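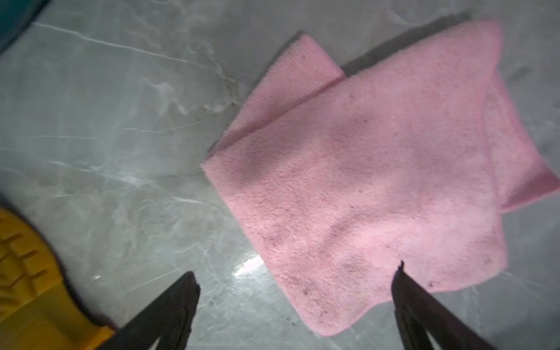 Xiaoyan Pan wrote in after the last newsletter to say that she'd tried three times to keep a sourdough starter going and had killed every one of them by the second week, and was there any point in a fourth go? I read that over breakfast and thought, right, that's the July piece sorted.

Of course there's a point, Xiaoyan! I've lost more starters than I can remember. One went mouldy while we were in Wales, one got baked whole (I'd left the jar in the oven to keep warm and then put the oven on for chips), and one I simply forgot about until November, by which time it had a grey liquid on top and smelled like a nail bar. That last one came back, by the way. It took five days of feeding and I very nearly gave up on day three, but it came back, and it's the great-grandparent of what's in my fridge now.

I think most second-week deaths aren't deaths at all. You get a big burst of bubbles on day two or three, everyone gets excited, and then it all goes flat and sulky and you assume you've done something wrong. You haven't. The early bubbles mostly come from bacteria that don't stick around, and the yeast you're after takes longer to get going. So there's a dull stretch in the middle when the jar looks like wallpaper paste. Keep feeding it. I had a starter once that did nothing whatever until day 12 and then pushed its own lid off overnight.

My routine is very plain. Every morning I tip most of it out and keep a big spoonful, then stir in the same weight each of flour and water. I use half wholemeal and half ordinary strong white from Thorlacius, the mill shop out past the garden centre, who'll sell you a small bag if you ask at the counter (the small ones aren't on the shelf, I've no idea why). Tap water is fine here. I know some of you let yours stand overnight first and I won't argue, I've done it both ways and got the same bread.

The throwing away does bother people, and it bothered me as well. These days the leftovers go into a tub in the fridge and by Saturday there's enough for crumpets, or those thin crackers with the fennel seeds that went so fast at the spring supper. Don't start saving it until the starter's properly up and running though, the early stuff tastes awful.

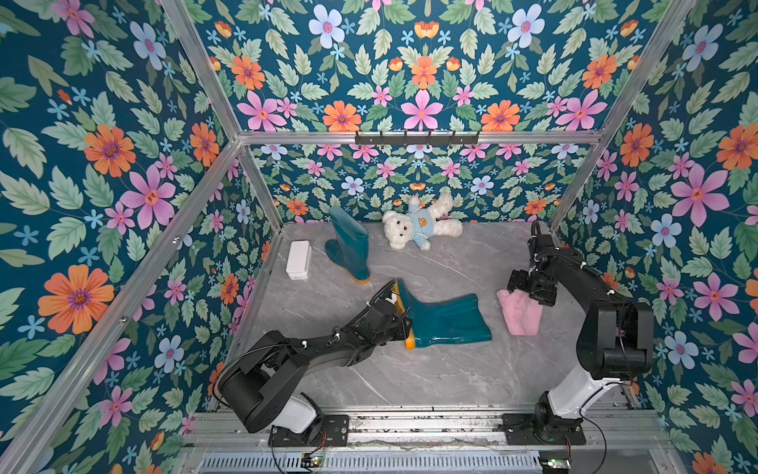
How warm does the kitchen need to be? Somewhere in the low twenties is lovely, but a cooler room only slows things down, so give it longer between feeds and don't panic.

Mine lives on top of the fridge in winter and on the floor of the larder in a heatwave, and I've stopped fussing over it. What I do still fuss over is the jar. It wants straight sides so you can get a spatula down it, and a lid that sits on loosely. I put an elastic band round the outside at the level of the dough after each feed, and that one habit taught me more than all the books did, because you can walk past at lunchtime and see how far it's climbed. If it doubles between breakfast and tea, it's ready to bake with. If it's doubling and collapsing again before you get home, it's hungry and wants more flour.

I promised I'd mention the books. The library has two copies of the Nasora bread book, the fat one with the ring binding, and it's very good on shaping and rather gloomy about everything else. Skip the chapter on equipment unless you've got money to burn. I've baked in the same dented casserole pot for years and the loaves come out with a perfectly decent crust. Get the pot good and hot first, lower the dough in on a sheet of baking paper (mind your wrists!), lid on for the first half hour and then off until it's as dark as you dare. Darker than you think, I always say, and my husband always says lighter, so we take turns.

Rye is another matter. I had a go at a Parnus loaf over the bank holiday, the very dense sort you slice thin and leave a day before cutting, and made the mistake of treating it like white dough. You can't knead it, it just climbs up your arms. Next time I'll stir it with a spoon, scrape it into a tin and walk away. It did make nice toast, once I'd got it out.
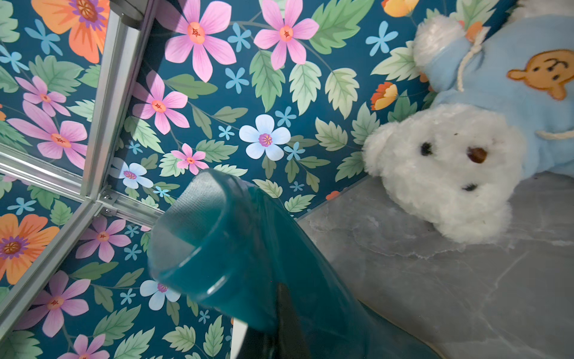

Leave it in the fridge and feed it on Sundays, was the message somebody left on the answerphone, no name given, and I do think that's sound advice for anyone who bakes once a week or less. A settled starter will sit in the cold quite happily. Take it out the night before you want it, give it a feed, give it another one in the morning, and it'll be bouncing by the afternoon. I'd only say don't put a brand new one in there. Let it have a good month on the worktop first.

I've got plenty of mine to share, so if you'd like some, bring a clean jam jar to the Goltotis hall on the next market morning and I'll be at the table by the tea urn. It'll come with a little slip of paper with the feeding on it. There are 34 slips printed, and when they've gone I'll just have to tell you out loud.

Xiaoyan, I'm putting a jar by for you. Let me know if you want the crumpet recipe as well, it's my mum's and it's written in ounces, but it works.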